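Looking at how we fold: a study of laundry habits at Luststead
Project report, second term
2025-03-16

3. What we did

We began with the shared laundry at Luststead, where 13 students agreed to let us follow a full wash from the dryer to the drawer. I had expected the washing itself to be the bother, but almost everyone told us the same thing, and told us at some length – it is the folding that gets put off, sometimes until the clean clothes have been worn straight out of the basket again!

For the folding part we kept to plain everyday things. Each round began with a mixed basket at one corner of the table, and a t-shirt was laid out in the middle with as much room round it as we could manage. We compared 3 ways of folding, which we called the long fold, the shop fold and the roll, and I must say I grew very fond of the shop fold by the end.

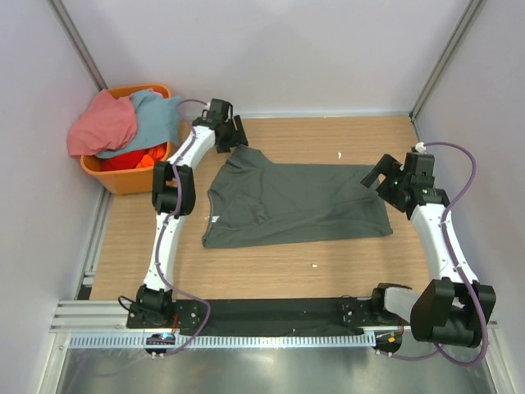 Figure 4. Dark grey t-shirt spread out on the table, with the orange basket in the corner.

Smoothing the shirt first made more difference than the choice of fold. A few soft wrinkles did no great harm, but a sleeve caught underneath spoiled the whole thing and we had to start over. Dark cotton was also harder to judge by eye than the paler pieces, so we went over it by hand before the first fold.

The basket deserves a word as well. When it was packed right up, things crept over the rim and pulled their neighbours out with them, and in April we would like to repeat the rounds with two smaller baskets and see whether that helps.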